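Part 4. Getting your floor ready and laying the first row

Okay, so you've unpacked the Wróbel click boards and they're taking up half the hallway. Good! Leave them there. I know it's tempting to start snapping things together the minute the boxes are open, but the boards need to sit in the room for 36 hours first. I skipped that in my old place in Weranville and ended up with a ridge by the window that I tripped over for two years.

While you wait, work on the floor underneath.

1. Pull up the old covering and get every last staple out. Run a putty knife flat along the floor and you'll hear the ones you missed.

2. Vacuum, then vacuum again going the other way.

3. Lay your longest straight edge down and look for light under it. Mark the low spots with chalk. I fill anything I can slide two stacked quarters into.

4. Mix the filler a little at a time. It sets faster than the bag says, especially if your room is warm.

Caution: Sanding an old floor kicks up nasty dust, and in older houses some of the glue and tile can contain asbestos. If you don't know what's down there, get it tested before you sand or scrape anything.

Note: My living room is 3660 mm across (I measure floors in millimeters, sorry, the math is so much easier). I'll use that number below, so swap in your own.
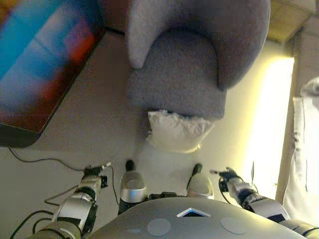 5. Roll out the underlayment, butting the edges together. Don't overlap them, or you'll feel the bump through your socks forever. Tape the seams.

6. Now for the bit of math. My boards are 85 mm wide, the skinny ones, and 3660 divided by 85 is 43 full rows with 5 mm left over. That's before you take off the gaps along the walls! Once you do, the last row comes up narrower than a full board, so I trim a bit off the first row too and they match.

7. Set your spacers along the starting wall. The Amudeo ones are fine, and so are scraps if they're all the same thickness. Check the board instructions for the gap size and stick to it.

8. Lay the first row with the tongue side facing the wall. Snap a chalk line and follow that, because walls are never as straight as they look. Mine (in Farkosness, built by somebody in a hurry) wanders quite a bit before it gets to the door.

9. Start row two with the leftover piece from row one, as long as the end joints land well apart from each other.

Caution: Never hit a board directly with the hammer. Use a tapping block, and go gently. If a joint won't close, lift the board out and look for grit in the groove.

Stop after three rows and have a look from the doorway. If the line seems off, pull them up and fix it now. Trim around the door frames is covered in Part 5, and you'll want the pull saw for that.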